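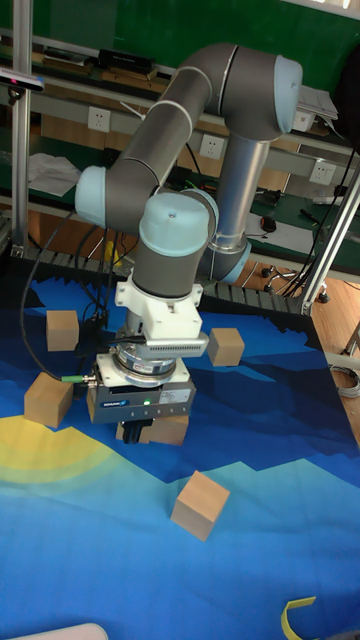 Mountains and sky, tabletop version.

Mar 14, 2024

Three people have now told me, separately, that I need mountain air. Two of them sent links. The third was my sister-in-law Omolara Haruna, who doesn't send links, she just books things, and so I spent five nights in Ukley at an elevation the brochure called "restorative."

I'd like to know what is being restored. I asked at the front desk and was told the air up there is "cleaner and more alive." Cleaner I can believe. There's one road and hardly anyone on it. But alive? I grew up next to a bakery and a bus depot, and that air had plenty going on in it too.

The lodge sold a morning breathing class for 147 dollars a week, on top of the room. It met on a deck. Halima Onyeka, who ran it, was kind and clearly good at her job, and I have nothing bad to say about her. We breathed in for a while and then breathed out for a while. Afterward I felt calmer, which I mentioned to Omolara, who looked very pleased with herself. Then I pointed out that I had been sitting still with my phone off for most of an hour, and that I could do that in my kitchen. She said I wouldn't, though. Fair enough. I still don't see what the mountain had to do with it.

My trouble with the whole business is that every good thing gets credited to the altitude. You sleep well — altitude. Well, I walked roughly 14 miles in two days, and I usually walk to the mailbox. I was in bed by nine because the one place to eat in Ukley closes at eight. If you sleep badly, and I did the first two nights, that's the altitude too, only now it's your body "adjusting." I can't think of any result that would have counted against it.

Ewan Costigan, who I used to work with, swears his sinuses cleared up for good after a summer out at Salgado. Maybe so. He also quit smoking that summer and gave away the cat. I've brought this up with him more than once and he always goes back to the pine trees.

None of this means I had a bad time. The soup was excellent. There's a trail behind the church that goes up through birches to a flat rock, and I sat there for a good part of one afternoon eating crackers and looking at the ridge until my legs got stiff. I'd go back for that rock. I'd skip the deck.

What I won't do is pay extra for the word "restorative." Omolara is already talking about Mokov in the fall, where apparently it's the water. I've asked her to find out what's in it.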